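Rules for a robot arm working on network gear, what do you use? - Uditance Community Help

Home > Automation > Good practice

Rules for a robot arm working on network gear, what do you use?

Posted by benchtop_marla
Viewed 2846 times

We are setting up a small bench where an arm with a two-finger gripper handles patch cables on a switch. I have been asked to write the rules for it before February, and I would like them to fit on one page so people read them.

Our safety person has covered the arm itself (speed, reach, stop button, who can be near it). What I am missing is the good practice part for the equipment. Things like how the arm should hold a cable, what has to be fastened down, and what should be left out of its reach. The general robot standards I looked at say to do a risk assessment for the task, and I understand that, but they don't tell me what to write about a cable boot.

Our bench has other practice pieces on it besides the switch, including a door lever on a board. I don't know if those should be allowed to stay there during cable work.
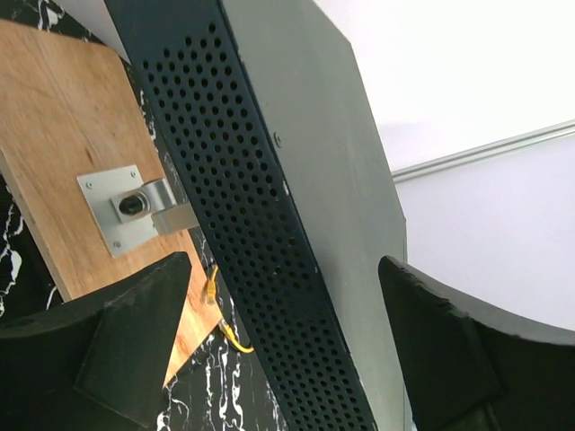 Lever, yellow cable and perforated panel, seen from the wrist camera

The spacing bothers me most. The end of the lever nearly touches the panel, and the yellow cable is in the gap between the board and the enclosure. Is there a minimum clearance people use for this? I also need something on wear of the fingers, and on who gets to change the layout. Any page you already use would help, even a bad one.

Wilmer Inga
Marked as helpful by the poster

I don't know of a published clearance for this and I would be careful with anyone who gives you one. It depends on your finger width and on how well your arm repeats. We measure it. Open the gripper as wide as the task needs, add the worst position error from the last check, and add a margin you can defend. Write the result on the page with the name of the gripper, so it gets redone when the gripper changes.

As for the lever, we allow one task on the bench at a time. Anything that isn't part of the current task is moved out of the arm's working area or marked as a keep-out zone in the program. If the lever has to stay where it is, make it a keep-out zone, and include the whole swing of the handle as well as its rest position.

The cable part of our page reads like this:

Grip the boot or the plug body. If the gripper has to take the cable itself, take it just behind the boot and keep the pull in line with the port.
Release the latch before pulling. If the arm can't press the latch, a person does it with the arm stopped.
Set a force limit for the pull. When the limit is reached the arm stops and opens. It does not try again without a person looking at the port.
No loose cable ends in the approach path.
Live ports are not used for practice.

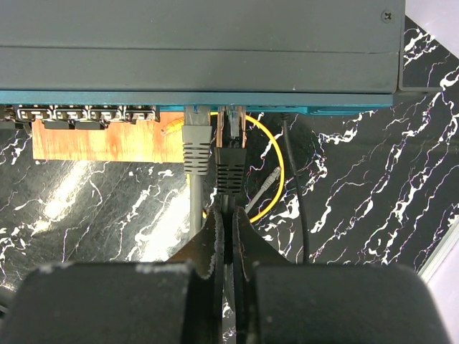 The fourth rule is the one that gets broken, usually with loops of slack lying behind the plug being worked on. A finger can go through a loop on the way in and take it along on the way out. Clip the slack to the table or take the spare cables off. Have the person starting the run check for it from the side, as the wrist view hides whatever is behind the fingers.

For finger wear we inspect every 200 cycles and replace at 400, whatever they look like. Those are our numbers for our fingers. Start lower than you think you need, keep the old pairs in a labeled bag, and compare them after a few changes. Chips along the rim matter to us because a rough edge can nick a jacket.

Layout changes: one named person, and a slow run with no cables plugged in after every change. We log it on paper next to the stop button.

troltach_user

Fasten the switch down. We run a Troltach cell and had ours sitting on a block with nothing holding it. The first hard pull moved it and every position after that was off. 2 screws fixed it.

nerkov77

Just set the force low and you don't need all the other rules.

benchtop_marla

Thanks Wilmer, I am using your cable list nearly as written. I'm adding fastening too. nerkov77, we do have a low limit set, but it won't help with slack caught on a finger until the slack is already tight, so the other rules are staying in.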